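Sim gripper: one finger pad way brighter than the other?

Karabo Du Plessis
Our robotics club is doing the simulated half of the Busbridge challenge.

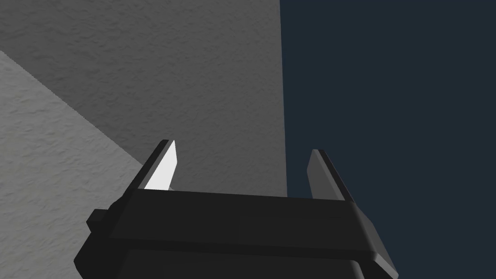 We train on wrist camera views, and I've got 367 of them saved so far. Both pads use the same material (I checked 3 times!) but the left one comes out white and the right one dark gray. The shadow line on the gray textured surface has stair steps too. Is our model broken, or is it just the light?

Gadisa Gebremichael
Sounds like the light to me. The pads face opposite ways, so a single directional light hits one and misses the other. Add some ambient and drop the main light a bit – ours looked much calmer after that. For the jagged shadow, raise the shadow map resolution. We went up by a factor of 4.

Tõnu Mets
try a different simulator

Gijs Dewulf
Agree with Gadisa, but check the normals on the right finger too. If you mirrored the left mesh they can end up flipped. Our team did that last October and lost a whole evening to it.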